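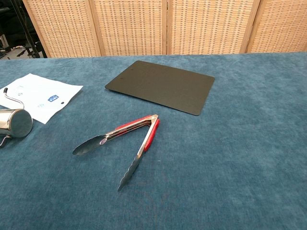
How often does the covered table and divider area get checked?
Every morning before open, plus once more after any layout change.

Bateck room, July walk-through, 8:40 am

Table, stable, no rock: OK
Cloth, hem off the floor on all sides: FAIL. Drags at one corner, trip hazard. Re-pin.
Cloth, fire tag: couldnt find one. Ask Pellstead for the cert, order 197.
Cloth, clean and flat: OK. Teal nap shows every hand mark, brush it, don't steam.
Black mat, lies flat, no curl: OK
Loose paper on table: clear away or clip before open.
Folding divider, hinges: OK, one screw snugged up
Divider, woven panels, splinters or breaks: OK by hand, both sides
Divider, stands on its own: OK but only with end panels angled. Do NOT open it out straight, went over in the Gallardo room last time.
Divider to wall, 38 in. min: OK
Black stand, legs spread and locked: OK. Feet stick out a bit, keep out of walkway.
Floor near stand: pick up anything small, check agian after setup
Exit path: clear
Extinguisher: OK, gauge in green

Open items: 3
1. hem
2. fire tag
3. spare hinge pins for divider, Cirkness has them, around 2 weeks out

Recheck hem before noon. Rest can wait til the next round.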